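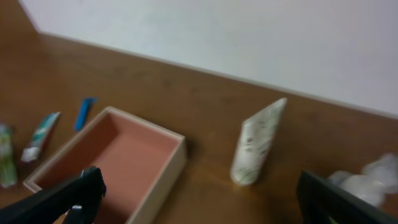

2 min read

How to sort your tubes into one box

By Nneka Balogun
Jun 7, 2025

Quick one today. Toothpaste, hand cream, the sample things you get given and never open. They end up all over the bathroom shelf and then in the sink. One open box fixes most of it, and the whole job takes 20 minutes if you don't stop to read the labels. I always stop to read the labels.

What you need

An open box, low sides, no lid. Mine is cream outside and pink inside.
A damp cloth.
A bit of thin card (cereal packet is fine).
Scissors.
A bin within reach.

Step 1. Get everything out

Clear a table and put the tubes next to the box, not in it. Wooden table? Wipe it after, toothpaste leaves a white mark once it dries. Check coat pockets and the wash bag from your last trip too. I found 8 tubes the first time I did this, and 2 of them were the same foot cream.

Step 2. Check and chuck

Look for the little open jar symbol with a number and an M. That's how many months it's good for once opened. No idea when you opened it? Smell it. Gone watery or smells like crayons – bin. Lost its cap and gone hard at the end – bin.

Step 3. Wipe the caps

Boring but do it. The gunk round the screw thread is what makes the botom of the box sticky. Warm water, cloth, dry them properly before they go in.

Step 4. Squeeze up

Lay each tube flat and push everything towards the cap with the side of your hand. Fold the crimped end over once if it's nearly done. A peg holds it.

Step 5. Cut a divider

Measure the inside of the box, short way across. Cut the card to that width and a little under the height of the sides. Fold a small tab at each end so it stands up. Toothpaste one side, creams the other. If you share with kids give them their own section or there will be arguements.

Step 6. Load the box

Tubes with a wide flat cap can stand on the cap, so the last bit slides down ready to use. Tall ones might topple, so put them in a corner. Skinny tubes and anything with a pointy cap lie down along the side. Little ones go in last, on top, or you'll never see them again.

Don't pack it tight. You want to grab one with wet hands and not drag the rest out with it.

Keeping it that way

New tube in, old one finished first. I write the month on the crimp with a marker – my current face cream says September.

Every so often tip it all out and wipe the box. If yours is cardboard, line it with baking paper and just swap the paper.

Comments (2)

Cirilo Escobedo: Peg tip is good. We use a bulldog clip, same thing.

Montserrat Sandoval: does this work in a drawer? mine is quite shallow

Nneka Balogun: Yes, lay them all flat and put the caps facing you.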